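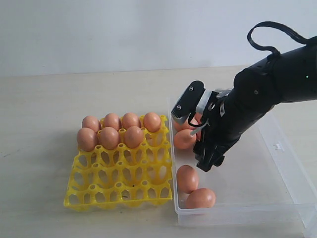
Montserrat Aranda voulait savoir, avant même que je dise bonjour, pourquoi on s'embête à collecter des exemples un par un alors qu'un simulateur en fabrique des milliers pendant la nuit. Bonne question ! Je lui ai répondu que la simulation, chez Malludell, on en fait aussi, mais qu'un œuf simulé ne ressemble pas encore assez à un œuf qui roule au fond d'un bac.

COMMUNIQUÉ DE PRESSE
Malludell lance la collecte Zaltudero : apprendre à un bras robotisé à ranger des œufs
Dimanche 28 juin

Je m'appelle Bergþóra Laxdal, je dirige la collecte de données chez Malludell, et pour une fois c'est moi qui rédige le communiqué (le service presse a relu, promis). Je suis ravie de vous annoncer le démarrage de Zaltudero, notre nouveau jeu de démonstrations consacré à la manipulation d'objets fragiles.

Le principe tient en peu de mots. Un opérateur pilote le bras à distance, prend un œuf dans un bac transparent et le pose dans une alvéole en plastique jaune. On enregistre tout : les mouvements, l'ouverture de la pince, les images des caméras. Chaque trajet complet devient un exemple, et c'est à partir de ces exemples que le système apprend à faire le geste sans nous.

On a commencé les essais en mai avec une équipe de 9 opérateurs, et je peux vous dire que chacun a son style ! Certains descendent tout droit sur l'œuf, d'autres arrivent de biais et corrigent au dernier moment. On garde les deux. Un modèle qui n'a vu qu'une seule façon de faire se retrouve vite perdu quand l'œuf est couché dans le mauvais sens ou collé contre la paroi. 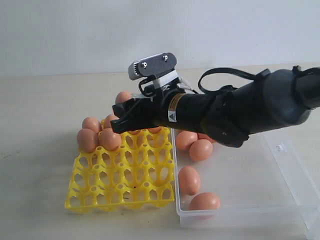 Ce qu'on enregistre, et ce qu'on jette

Chaque opérateur travaille par séries de 15 démonstrations, puis il passe la main - au-delà, les gestes deviennent paresseux et ça se voit dans les courbes. L'objectif pour cette première phase est de 80 séries validées. Les hésitations, on les conserve. Les reprises aussi : une pince qui se replace avant de serrer, c'est précieux pour l'apprentissage. En revanche, si une caméra décroche ou si les horodatages ne collent plus, toute la démonstration part à la poubelle, même si le geste était superbe (ça m'a fendu le cœur plus d'une fois).

Entre deux séries, on redispose les œufs dans le bac, sans modèle à suivre. J'insiste beaucoup là-dessus auprès de l'équipe, parce qu'on a tous tendance à les remettre bien gentiment aux mêmes endroits.

Le plus délicat reste le serrage. Trop peu, l'œuf glisse ; trop, je vous laisse imaginer. La vue prise depuis le poignet nous aide énormément pour annoter l'instant exact du contact avec la coquille.
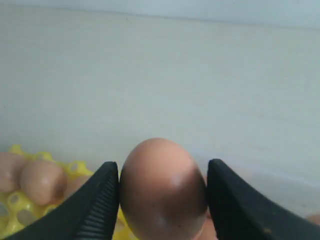

L'annotation est confiée à nos collègues de Chege, qui marquent pour chaque trajet l'approche, la prise, le transport et la dépose. Ils relisent 100 % des démonstrations, et ils ne laissent rien passer ! Les premiers entraînements auront lieu ensuite sur notre site de Lutton, avec des œufs que le modèle n'aura jamais vus.

Les laboratoires et les journalistes qui souhaitent assister à une série, ou même prendre les commandes, peuvent écrire au service presse de Malludell en précisant « Zaltudero » dans l'objet du message. Prévoyez une demi-journée, le temps de prendre le bras en main.

Contact presse : Montserrat Aranda, Malludell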